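Eso software group: minutes, April
Start 14:10. Minutes taken by Kianoush Hassanpour.

1. Wrist camera segmentation
The Clirent mask model loses the bowl when the glowing dome inside it saturates toward the center. Masks also leak into the background as the wrist tilts and the ceiling lights enter the view. Of 2,000 labeled wrist images, 504 contain a saturated region. Agreed: clamp exposure before inference and retrain on the current labels.

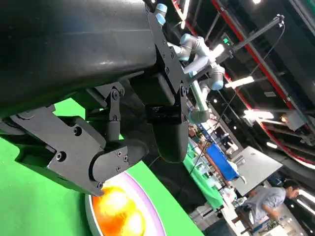 2. Planner timeouts
Frei returned no path on 983 requests in the last test set. Most were pre-grasp poses with a fingertip close to a plate rim. The collision margin is one global value; it will become a per-object parameter. Both hands stay in one planning group — splitting them was discussed and rejected.

The head view will be used to tune the margin. The plate and the object on it must be separate collision bodies, and the second striped object needs its own ID, as the tracker swaps the two.

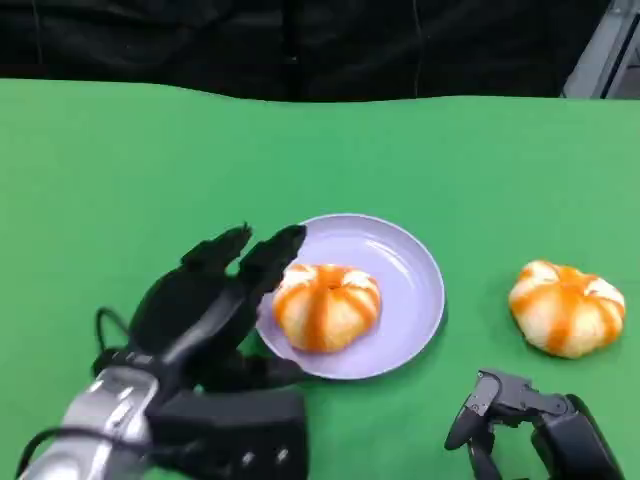

Item 2: left hand at the plate, second object on the green surface to the right.

3. Log replay
Cloltadlow replay drifts after about 1,395 messages. Suspected clock handling in the reader. Hassanpour to add a timestamp check and rerun.

4. Open
Interface freeze for Frei deferred. Closed 15:05.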